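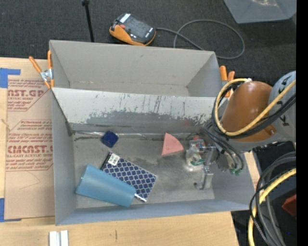

24 September 2020

Notes on the small-loan cost workbook, mostly so I remember what I did when I open this again next month.

Spent the morning cleaning up the lender sheet. We have 187 loans in it now, all to tiny businesses (market stalls, tailors, two bakeries, a guy who fixes pumps), and I finally got every one of them onto the same footing. The trouble was the rates. Domero quotes per month, flat, on the original amount. Mikkelsen quotes per year on what's still owed. Put those two in one column and Domero looks like a bargain, and it is very much not a bargain!

So I redid it as a yearly rate with the fees folded in. Test case was a loan of 1152 paid back in twelve equal parts. At zero interest that's 96 a month, nice and clean, so it makes a good check that the formula isn't doing anything silly. It wasn't, after I fixed the sign on the first payment. (I'd had the money going out to the lender on day one. Very generous borrower.)

Then I added a fee of 100 taken off the top, same payments, still no interest on paper. The borrower walks away with 1052 and pays back 1152, and the yearly rate jumps well into the teens. Grethe didn't believe me and did it by hand on the whiteboard, and she got the same thing, so I'm leaving that one in as row 2 of the checks tab. Please don't delete it, it looks like junk but it's the best test we have.

Things I changed today:
- fee column split in two, paid up front vs. added to the balance
- late charges moved out to their own tab, they were messing up the averages
- blank rates are now blank. They were zeros. Ugh.

That last one matters more than I'd like. The averages in the March write-up were pulled down by those zeros, so the table on small lenders needs to be run again before Tove sends it on to the Femdale people. I told her at lunch and she took it well, considering. She wants the old and new numbers side by side with one line saying why, which I can do.

Still stuck on loan 523. The contract says there's a required savings deposit, held by the lender till the end, no interest paid on it. Is that a fee? It sort of acts like one, the borrower can't touch the money but is paying interest as if they had it. I treated it as cash out at the start and cash back at the end, and the rate came out so high I thought I'd typed something wrong. Went through it twice more and got the same answer. Tove thinks we should report it both ways. I think the second way is the real one, but fine, both.

Grethe also asked about Brerner, who dropped their posted rate this year and brought in a "file review" charge in the same letter. On the short loans that more than eats up the cut. On the longer ones the borrower does come out a bit ahead. I want to plot it by loan length before we say anything about them.

To do:
- rerun the March table
- ask Domero whether the insurance is optional, the form is no help
- plot Brerner by length
- save a copy of the workbook BEFORE touching the deposit formula this time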